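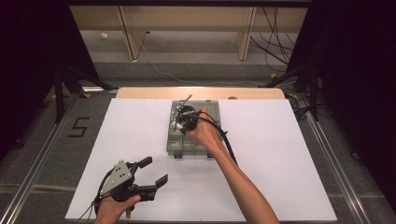 Grímur Stougaard thinks I should just throw the whole box out, beads and hooks and buttons and all, and buy a new one that already has things in the right places.

Stories > Short Fiction > Small Rooms

May 29, 2021
By Jomden

He said it over the phone, chewing something. I said the box was fine, thank you. It has a lid, it has compartments, it has two little latches on the front that you have to press at the same moment or you get one open and one sulking. My aunt Illeveo had one exactly like it - that cloudy green you can almost see through - and when I was small I believed she kept the weather in it.

She kept buttons. I know because I inherited those too, 973 of them according to the paper taped inside the jar, and in April I started moving them over. Shirt buttons up front, coat buttons behind, and then a compartment for the ones I couldn't place at all. That one filled up first.

"So what goes in the last row?" Grímur asked.

I told him the last row was for the blue ones off her traveling coat, the one she wore to Lurkau and came home without. There should have been six. I had four.

He stopped chewing. I could hear him walking around his kitchen, opening a drawer, closing it, opening another one (he has terrible drawers, everything in there is string).

"Blue like what?" he said.

"Blue like a plate."

More drawers. Then a long quiet bit where I pressed the latches, both at once, and for the first time all evening the lid came up nice and easy.

"She gave me two for my birthday when I was 9," he said. "I thought they were money."

I moved the coat buttons over a little and told him to bring them Saturday-ish, whenever, and to bring something to eat as well.

Comments

bisgaard_reads: I thought they were money!! My brother buried ours in the yard.

Marit: Would happily read 3000 more words about the coat. What happened in Lurkau?

tinlid: My grandmother's was a cookie tin, never once had cookies in it.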